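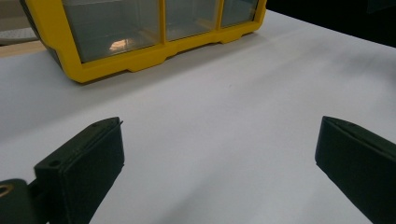

Drawers are mostly a timing problem, according to Montecinos, and for a long time the software team at Wulley in Clotville disagreed. They thought drawers were a vision problem. A clear drawer front gives a camera very little to hold on to, and it picks up whatever light is in the room. The team spent most of the spring on that.

The perception code did get better. It now looks for the colored frame first, fits a line along the bottom edge, and works out where each drawer front should be from that. Glare on the plastic no longer throws the estimate off, because the plastic is hardly used in it.

The pulls still failed. When the team lined up the logs, the cause was delay. The policy was acting on a camera view that was over 100 milliseconds old, and it was treating that view as current. On a slow approach the error was small. Close to the drawer, where the gripper has to slow down and turn, it was enough to miss. 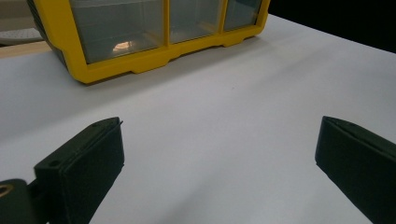 The fix was in two parts. Every camera view and every gripper reading now carries a time stamp from the same clock, and the controller matches them before anything is passed on. The planner then sends out a short run of future positions, and the controller drops the ones whose time has already gone by. What is left gets smoothed and sent to the motors.

None of this is new to people who write control code – the work was in finding every place where a delay had been left out. There were 2 in the camera driver alone. One was a buffer that held old views when the computer was busy.

The same package, called Wasilstead, also replays a recorded demonstration against the live controller and marks any step where the two drift apart. A replay takes 40 seconds on an office computer. The team runs it before each change goes in, and again on Thursday with the full set of recordings.

Next on the list is contact. The controller has no good measure yet of how hard a finger is pressing, and a light organizer will slide across a table before its drawer opens.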